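About Us
Posted in March by the owner, Dranmont Supper School
94 shares | 4 comments

Hi! I'm the person who answers the phone, writes the recipes and usually burns the first pancake. Dranmont Supper School is a small cooking school for grown-ups on the second floor of the old feed store in Lundham, and if you've walked past on a Saturday morning and smelled onions, that was us (sorry, or you're welcome).

I started teaching out of my own apartment, six people squeezed in at a time, with coats piled up on the bed. I'd spent years cooking in a hotel in Undesden and I was tired, and friends kept asking me to show them how to make a plain weeknight dinner without a recipe open on their phone. So I did. Then their friends asked. Then my downstairs neighbor asked me, very politely, to please go and do it somewhere else!

We moved into the feed store with a secondhand range, a borrowed fridge and 30 aprons that I'd sewn myself, badly. The straps were all different lengths. A few of them are still hanging by the door and people fight over the long ones.

What we teach is supper. Soup, beans, roast chicken, rice that doesn't stick, a salad dressing you can make half asleep. There's a bread class in the colder months and a fish class whenever the fish is good. I don't do wedding cakes, I don't do sugar work, and I've given up on macarons for life.
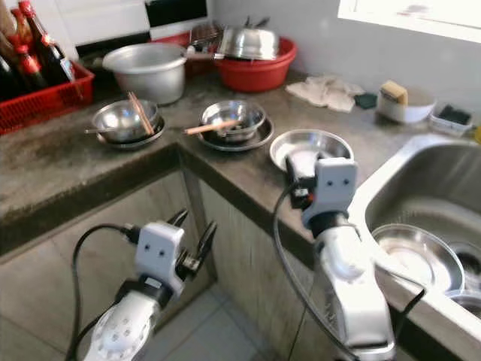
Our beginner course, First Suppers, runs for five weeks and it's still my favorite thing we do. You come in at 6 in the evening, you cook, you sit down together and eat it, and you're out by 9. I nag people about plating up from the first night, and I love a shallow stainless steel plate for it, the kind sitting on the counter there, with enough of a rim to hold a bit of sauce. You can drop it, stack it, eat off it, or rest your chopped garlic on it while you hunt for the oil. Week three is the egg week, and I'm told it's the one people talk about at work the next day.

Classes are small on purpose. I like to get to everybody at least twice while things are still on the heat, and I can't do that with a crowd. If a course is full, ask to go on the waiting list, because spots do open up (usually the day before, so keep your evening loose).

The other big part of what we do is Løken, our supper club for people who've finished a course. It's named after the farm where I got my first real cooking job, peeling potatoes for a summer. Løken meets once a month, somebody picks a dish they're scared of, and we all make it. We've had some wonderful disasters. The dumpling night fed 80 people at the Lundham library fundraiser, and I still find flour in my good shoes.

Last year we passed 2,000 suppers cooked in the feed store, which I only know from my scribbled class books. I had a little cry and then went to unclog the drain.

If you have allergies, tell me when you book and I'll rework the menu. There's an elevator around the back, by the loading dock. Parking is free after 5. Bring a container for leftovers and wear shoes you don't love!

4 comments

bluepantry: Did First Suppers last fall and I now make the lentil soup every single week. My kids are begging me to stop.

Tess_outside_town: Is the fish class happening this spring? I missed it twice.

Dranmont Supper School: Yes! Waiting to hear from my fish guy, I'll put the date up as soon as I have it.

rollingpin44: I have one of the long aprons and I am not giving it back.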